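January, evening entry

Finished the first full pass on the Ludis tapes. That's the box from Gristaritz with the live set and the rehearsal reels, eight in all. Six played clean enough to transfer straight. Reel 3 shed oxide on the heads after a couple of minutes, so I stopped it, cleaned everything and put it aside for baking. Reel 7 has a splice that let go near the start of the second song. Retaped it with fresh splicing tape and it went through fine on the next try.

Levels: the live set was recorded hot. Peaks on the kick and the low piano notes are already squared off on the tape, so there's nothing to get back there. I set the converter so the loudest passage leaves a little headroom and left it alone for the whole reel. Please don't ride the input gain on these. If a quiet song needs lifting, we do it later in the session file.

Azimuth was off on the rehearsal reels, and off by a different amount on each. They were likely made on more than one machine. I adjusted by ear on the cymbals with the channels summed to mono, then checked against the phase meter. Wrote the setting inside the lid of each box in pencil.

Speed is the open question. The live set plays 18 cents sharp against the piano, if we trust the piano. The horns sit with it, so they tuned to it on the night and are no help. There is hum on the tape between songs, and I want to measure that properly before changing anything. Left the transfers at native speed for now, with a note in the file header. 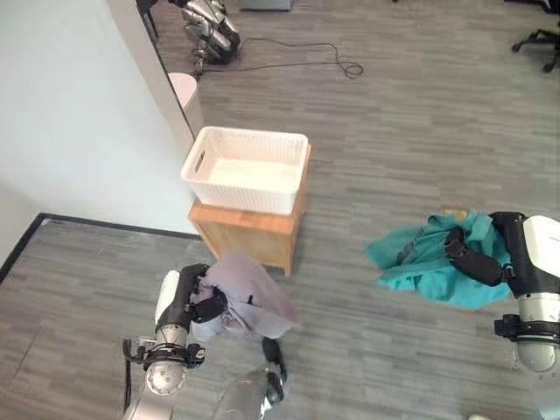

*Basket on the cabinet.*

Spent the afternoon on the Bianchini mix. The vocal reverb was too long for the verses. Took the decay down and put the pre-delay up a bit, which keeps the words clear when the accordion comes in. Cut a narrow band at 506 Hz on the accordion – there's a honk on one note that jumps out every chorus. Tried a wider cut first and it made the whole instrument sound thin. The backing voices are still a little bright. A shelf down from 2,000 Hz helped on the small speakers but dulled them on the mains, so I've saved both versions, A and B. Listen fresh before picking.

Bass DI and bass mic were fighting below the second verse. Nudged the mic track earlier until they lined up. Flipping polarity alone did not do it.

Pluris wants the master for the vinyl cut as well as the digital one. They asked for no limiting on the vinyl file and the side break after track 5. Side B comes out longer, so I'd like to ask if track 6 can move over. Nothing sent yet.

To do:

- bake reel 3, then transfer the same day
- measure the hum on the live set and decide on speed
- copy all raw transfers to the second drive
- order leader tape, we're on the last roll
- left meter on the big deck sticks at the bottom, needs looking at
- ask Pluris about the side break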